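3.2 Complaint Patterns in Referral-Based Earning Schemes
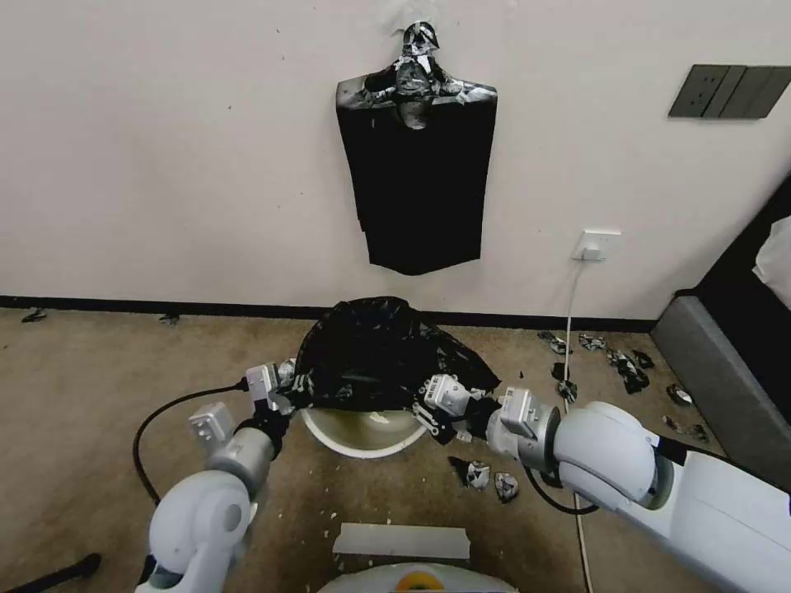
The second group of records concerns schemes that promise members a return for recruiting others. We reviewed 400 written complaints about two such schemes, Drulero and Skalport, and coded each by the stage at which the member first reported doubt. Coding was carried out by Kpodo and checked by Ciobanu, with disagreements settled by discussion.

In 31 complaints, doubt arose before any payment was made. The remaining members paid an entry fee first and raised concerns only when a withdrawal was delayed or refused. Skalport required a balance of 1000 credits before a withdrawal could be requested, a condition that appeared in the terms of use but was absent from the sign-up page.

Figure 1. Hanging black garment and lined white bucket against a white wall.

Members recruited by a relative were slower to complain than those who joined through an advertisement. Section 4 considers this difference in more detail.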